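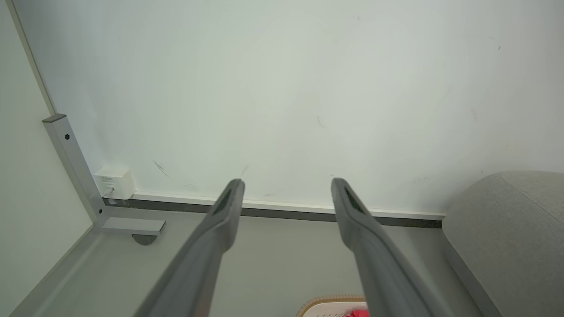 Slide 1. The white panel and its bracket, sofa end.

Speaker notes - Low Down: looking after the bottom edge of a room
Tredell open evening, back room, 2 Jan 2024

Leave slide 1 up while people find seats. Don't start talking over the coats.

Opening
Happy new year, and thank you for coming out for a talk on brackets and scuff marks! I'm thrilled there are this many of you. I've wanted to give this one since September, when we finished sorting out the Tredell rooms and I realised I had spent most of the job on my knees.
Ask: who has looked under their own desk in the last month? Wait for hands. Who liked what they saw? (Usually a laugh. If there isn't one, carry on.)
My subject tonight is the part of a room from your knee downwards. Feet, rails, fixings, the ends of cables, the marks that shoes and chair legs leave behind. We choose furniture standing up and then we live with it sitting down, and the low parts get the hardest use of anything we own.

Slide 1, first go: the marks
Point to the thin dark scuff at the lower left of the white surface, then the little curved one near the middle. Ask what people think made them. I have no idea myself, and I love hearing the guesses. Last time someone was certain about a suitcase wheel and would not be moved.
Main point: a mark tells you where to look, it doesn't tell you what happened. One scuff is nothing. If you wipe it away and there's another in the same spot a fortnight later, something is passing too close and you can go and find it.
Cleaning order, read it slowly because people write this down:
Dry cloth first.
Damp cloth, well wrung out.
A drop of washing-up liquid in warm water.
Then stop and have a think before reaching for anything gritty.
Those white melamine sponges are brilliant and I use them all the time, but they are a very fine abrasive. On a glossy surface you can take off the mark and the shine together, and a dull patch shows up far more than the scuff did. Try a hidden corner. I ruined a cupboard door at the Petersen flat this way and I still think about it.

Slide 1, second go: the bracket
I do love this grey L shape. An upright tube with a flat cap on top, a short arm along the bottom, and a rounded dark pad underneath. Look how much is going on in something most people would never mention.
Talk about the hex screw just below the cap. Hold up the keys here (small tin, left pocket). A hex key that is nearly the right size is worse than none at all, it rounds off the socket and then you have a proper problem. Push it fully home, turn gently, stop when it's snug. Pass two keys round so people can feel the difference between a good fit and a sloppy one.
What to check on any bracket at home: does it rock, is the cap still on, does the screw turn with no effort. Put a hand on it and give it a small push. That's the whole test.

Feet and pads
Could happily do the full hour on feet. Keep to five minutes!
Felt for wood floors, rubber where you want grip, hard plastic for carpet. Felt collects grit, and gritty felt behaves like sandpaper, so turn the chair over and pick it clean now and then. Stick-on felt creeps sideways in warm rooms. Screw-in or push-in pads stay put much better.
Figures for the Oltik hall: we had 200 chair feet to do and 66 of them had no pad left at all, just bare metal on a varnished floor. You could see the arcs where people had pushed back from the tables. We bought a box of 1000 pads on the theory that we'd never have to buy them again, and I am giving them away tonight, please take a handful, take two.

Slide 1, third go: box and rail
The small white box beside the upright has a label on it. Ask the front row if they can read it. They can't, and I can't either.
So this is my plea about labels. Small print on small boxes in low places is no use to a person with a torch in their teeth. Write your own. A strip of masking tape and a soft pencil will do: what it is, what it belongs to, the month you last touched it. Put it where it can be read from standing if there's room.
Cable ends: leave slack, but keep it off the floor. A short loop is fine. A cable pulled tight round a corner is asking to be caught by a mop. Never tuck one under a foot or a pad, however neat it looks.
Rails: the dark strip that runs along the lower part of the panel is the type of thing I mean by a dust shelf. Any ledge will do it. Crumbs, hair, the backs of earrings. A dry paintbrush is far better than a cloth, and you can follow it along with the vacuum nozzle held just below. Use an old two-inch brush, the softer the better. This is my favourite tool of the evening and I will be waving it about.

The sofa end
People always clean up to the sofa and stop. I do it too. At Brevevano we pulled one out by 90 centimetres and found a whole second room's worth of stuff behind it, including a tray we'd replaced twice.
Leave a hand's width between upholstery and anything hard or painted. Fabric rubbing on a white surface leaves a grey bloom that's a pain to shift, and the piping on the sofa wears through as well. Check the back corners first.

Do this bit live
Everyone turns their chair over. Really, everyone, it's noisy and lovely. Look at the four feet, feel for grit, check the screws with a fingertip. Give it three minutes. Anyone with a missing pad comes up to the box.
Chairs back down before questions or no one will hear a thing.

Likely questions
Can you paint over scuffs? On a wall, yes, if you have the same tin. On a coated panel I'd leave it alone.
Do magic erasers damage paint? Matt paint, often. See the Petersen door.
How often should I do all this? Twice a year for the screws and pads. The brush whenever you've got it in your hand.
What if the hex socket is already rounded? Try a slightly larger Torx bit tapped in lightly, and replace the screw straight after.

Last thing
Pads by the door, pencils and tape on the side table. Hex keys back in the tin, please, both of them.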